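Questions we keep getting about the kitchen-table gripper comparison at Estdale. Last updated 2022-07-06.

## Which grippers are you comparing?

Two, and both are parallel two-finger types. One is the Gernau, which we've had since the bench was set up, and the other is the Wouters, which a good many of you wrote in to suggest (thank you, and please keep the letters coming!). Each one gets the same jobs with the same controller settings, and we change the fingertips only between full rounds.

## Why dishes and not blocks?

We started with blocks, and we liked them, but every gripper we tried looked wonderful on blocks. Plates are another matter. The rim is thin, the face is slick, and a plate standing in a rack leaves very little room for fingers to get in from the side.

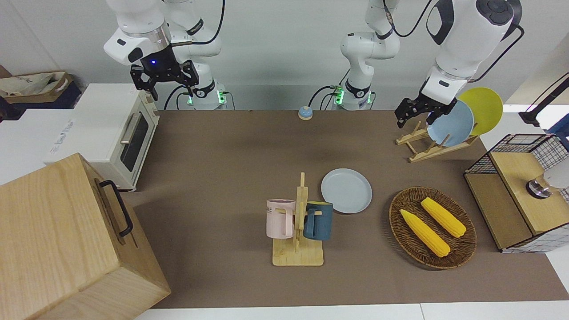

We also wanted shapes that people have at home, so that anyone can set up something close to our table without ordering special parts. A rack, a mug tree and a basket will get you most of the way there.

## How many tries does each task get?

Each task gets 50 tries per gripper, and we log all of them, the clumsy ones included. The whole log stands at 2,197 tries as of this update — more than we ever planned on, but it's hard to stop once the arms are warmed up.

## What grip force do you use?

We go up to 70 percent of the rated force for dishes and never higher. For a round dish held by the rim we start low and come up slowly, and we write down the first setting that holds through a full lift.

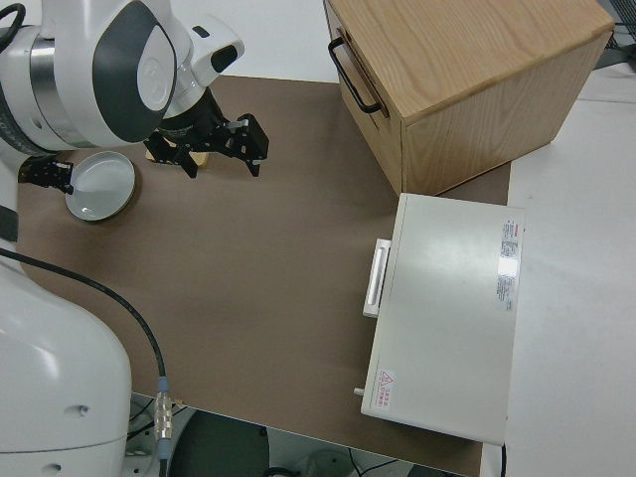 If you're choosing a starting point for your own arm, please go lower than you think you need. Finger pads matter a great deal too, and a fresh set can change the numbers more than a new gripper would.

## Do you need a camera up top as well as one at the side?

You can get by with one, but we'd miss the other. The side view is good for judging height over the table, while the head view is much kinder when you're lining up fingers with the edge of a basket or a plate lying flat.

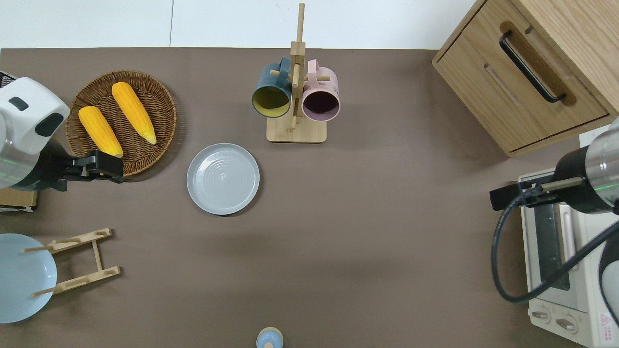 Whichever you pick, calibrate it again after anyone bumps the stand. We use Clotix to keep the streams in step, and it has been patient with us.

## Can one arm wait while the other works?

Yes, and we recommend it. Park the waiting arm high, with its fingers clear of everything.
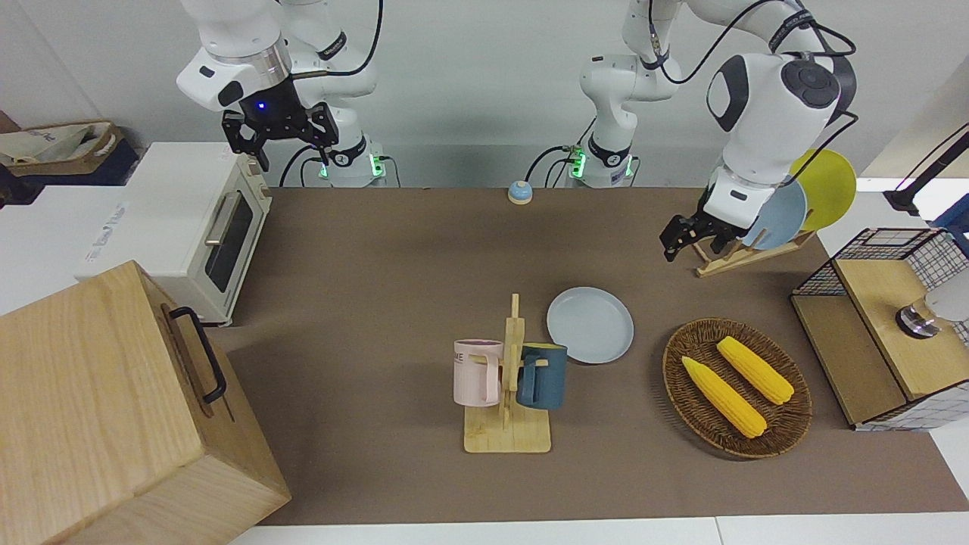
*Right gripper raised, left gripper low beside the dish rack.*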